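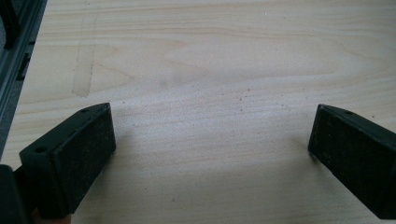

**Gripper trials, October**

Quick one from the bench. We're 2 weeks into comparing finger sets for the hand-held gripper and the wedge-tipped black ones are ahead. Speckled pads, flat faces, small round holes up top. Sum-yee Tse likes the Drisolley set better for thin parts. I don't -- they flex.

Pads pick up dust. Lots of it, pale stuff, shows badly on black. Wipe them before every run pls, and wipe the wood too while your at it.

Still open:

- Wrist camera mount. Mieczysław Kurek has the Andalero bracket, says it drifts after 15 minutes. Needs a retest.
- Controller swap. Titska board is in, old one is back in the drawer. Firmware not flashed yet.
- Cycle test. Target is 3,000 open/close on each finger set, same pads throughout. Log every slip, even teh small ones.

Rojanasak pads are on order, 5 pairs, softer rubber. If they grip the glass vials without leaving marks we switch. If not we stay put and move on to the arm comparison.

Sign-up sheet for bench time is by the door. Mornings going fast.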